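Section 3: Setting Up Your First Price Alert and Protective Stop

Filed under: Getting Started > Charts & Orders

Welcome back! If you have come straight from Section 2, your Ostora desktop is installed, you have logged in with your Lindier brokerage details, and you should be looking at a blank chart with a search box in the top left corner. In this section we'll put a stock on that chart, draw a line on it, hang an alert on the line, and then attach a protective stop to a position. It sounds like a lot, and the first time through it does take a little while, but most people can do the whole thing over a cup of coffee once they have the hang of it.

Please do all of this in Practice mode first. The word PRACTICE shows in green beside your account name when it is switched on. If you see LIVE in orange, click it once and choose Practice from the menu.

3.1 Opening a chart

1. Click the search box and type the company name or its ticker symbol. We'll use Dimitriou, the made-up shipping stock that comes loaded in Practice mode, so type DIMI and press Enter.

2. Choose the Daily view from the row of buttons over the chart. Weekly is lovely for the big picture, but alerts are easier to learn on daily bars.

3. Open the Range menu and pick 300 bars. You will see a bit more than a year of trading, going back past the January low.

4. Click the padlock to keep the price scale from jumping about while you work.

Note: If the chart stays blank after you press Enter, the data feed may still be connecting. Give it a moment, then look at the small plug symbol at the bottom right. A gray plug means no connection, and Section 2.4 covers what to do about it.

3.2 Drawing a level

A level is simply a price you care about. It might be an old low where buyers stepped in before, or the top of a range the stock keeps bumping into. You may have your own way of choosing these, and this guide won't try to talk you out of it.

1. Pick the Horizontal Line tool from the drawing bar on the left.

2. Move the pointer to the January low and click once. The line snaps to the nearest bar if Snap is on, and I do suggest leaving it on while you're learning.

3. Double-click the line to open its settings. Type 41 in the Price box and press Apply, so that your chart matches the rest of this section.

4. Give the line a name you will recognize later. "Jan low" is plenty. You would be surprised how puzzling a chart full of unnamed lines can look after a couple of months away from it (I speak from experience here, with a chart I still can't explain).

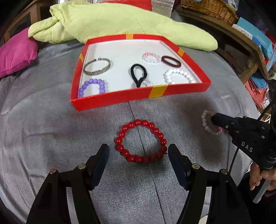
Eleni Petek

3.3 Adding the alert

1. Right-click your line and choose Add Alert.

2. Under Condition, you'll find Touches, Crosses Above, Crosses Below and Closes Below. For our example choose Closes Below. It waits for the day's final price, so a quick dip at lunchtime won't set it off.

3. Under Send To, tick Desktop and Email. Text messages need a confirmed phone number, which you can add under Profile.

4. Press Save. A small bell appears at the right-hand end of the line.

5. Click the bell and choose Test. A sample message should arrive on your desktop straight away, and the email can take up to 9 minutes on a busy morning, so please don't worry if it dawdles.

Note: Alerts made in Practice mode stay in Practice mode. They are not copied across when you switch to Live, and you will need to set them up again there.

CAUTION: An alert only tells you something. It does not buy or sell anything for you. If you want the platform to act while you're away, you need an order, and that brings us to the next part.

3.4 Attaching a protective stop

You'll need an open practice position for this. If you don't have one, press Buy, enter a quantity you're comfortable with, and confirm.

1. Open the Positions tab under the chart and click the row for DIMI.

2. Choose Attach Stop. A dashed red line appears on the chart.

3. Drag the dashed line to just under your level, or type the price in the box if your mouse hand is as unsteady as mine.

4. Choose the stop type. Stop Market sells at the next available price once your stop is triggered. Stop Limit sells only at your limit or better, and may not sell at all if the price falls quickly.

5. Set Duration to Good Till Canceled. If you leave it at Day, the stop disappears at the close and your position carries on overnight without it.

6. Check the summary, read it slowly, and press Confirm.

CAUTION: A stop does not guarantee your selling price. When a stock opens well below the previous close, a Stop Market order can fill a good deal lower than the price you typed.

3.5 If something looks wrong

The bell is gray: the alert has already fired, or it has expired. Click it and choose Renew.

The stop line won't move: unlock the price scale using the padlock, move the line, then lock the scale again.

The alert fired but the chart shows no close below the line: check that you are on the Daily view and that extended hours are switched off.

Your Seltau data plan has lapsed: prices will be delayed, and alerts will be delayed with them. Renew under Account > Data Plans.

When your test alert and your practice stop are both showing in the Activity tab, you are ready for Section 4, where we look at moving a stop up behind a rising price.

Related items
Section 2: Installing Ostora and Connecting Your Account
Section 4: Trailing Stops
Section 5: Saving Chart Layouts
Order Types Glossary

Ostora User Guide, updated July 2025 | © Lindier | Contact Support | Back to top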